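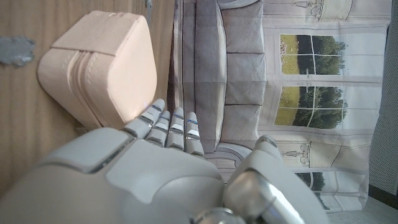
Mikwood is a small company in Mitinport that makes and repairs hand supports for people who have lost strength in their fingers after a stroke, an injury or a long illness. We started in February with 2 people, one rented bench and a sewing machine, and we still do most of the work ourselves. Our first customers wanted something to squeeze at home, so before we had any glove to sell we were sewing soft things for them. A padded fabric cushion, pale peach with stitched seams, like the one resting on the wood next to the robot hand, is easy to hold and does not roll away when the fingers are weak.

Siham Lahlou looks after design and fitting. She trained as an occupational therapist and came to Canada with her family as an adult. Ajith Menon builds the motors and the small electronics, and he answers the phone on most mornings.

Our main product is the Joseph glove. It weighs 194 grams and helps the hand to close and open again with a thin cable on each finger. The colour of the fabric is your choice. A fitting takes 60 minutes and we ask you to bring the person who helps you at home, if there is one.
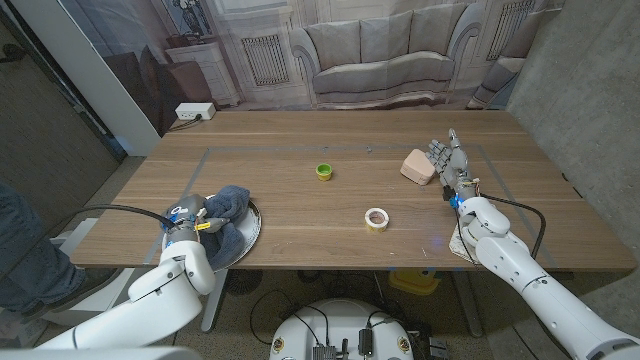 The battery is in a pouch on the forearm, and it can be changed with one hand. We tested the cable for 2000 pulls before we gave the first glove to a customer — after that we changed the material and tested again.

For children we have a lighter model, the Biltulness. It is still new and we fit it only together with the child's own therapist.

Our workshop is open for visits by appointment. Please write to us in English, French or Arabic.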